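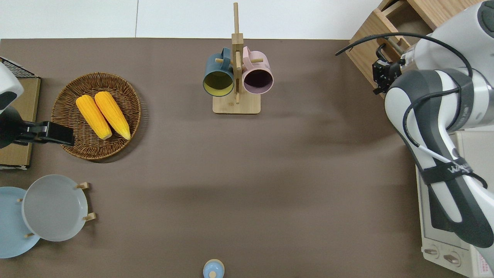 The qualifying rounds at Vemelgate start early, and the gates open well before the first ball is hit. I spent two days at the tournament this January, mostly on the outside courts. The break room for players' staff is plain: a table with a basket of corn on it and a couple of mugs hanging on a wooden mug tree. Coaches come in, drink something and go back out. Most of the talk on the first morning was about the wind, which blew straight down Courts 4 and 5 and made serving from the south end hard work.

Home Results Draws Features Contact

Reading time: 3 minutes

Vemelgate is a small event. The main stand holds 3,504 people, and the posted attendance for the first day of qualifying was 3,038 across the whole site. Tickets for the outside courts are cheap and you can walk up to the fence. I watched one second-round match from a bench close enough to hear the players talk to themselves between points.

The club also opened its stringing room to visitors. Delorme runs it, with three machines and one long counter. The stringers told us they had done 43 rackets the day before, most of them between the end of play and 10 p.m. Players at this level often pay for their own stringing, so some bring only two or three rackets and ask for the same one back twice in a day.

From there we were taken to the Kunon office, a room under the stand where the match data is put together. Two people code each match by hand – serve direction, rally length, how the point ended – and a coach can have a report 30 minutes after the handshake. The sample report we saw was two pages long. One coach on the tour said he only reads the page on second serves.

The practice courts are at the Sasura site, a ten-minute shuttle ride away. The shuttle was late both days. Court time there is booked in half-hour slots, and lower-ranked players share, four to a court.

Food on site is limited and the line at lunch was long. Parking is free behind the east gate but fills up by 11 a.m.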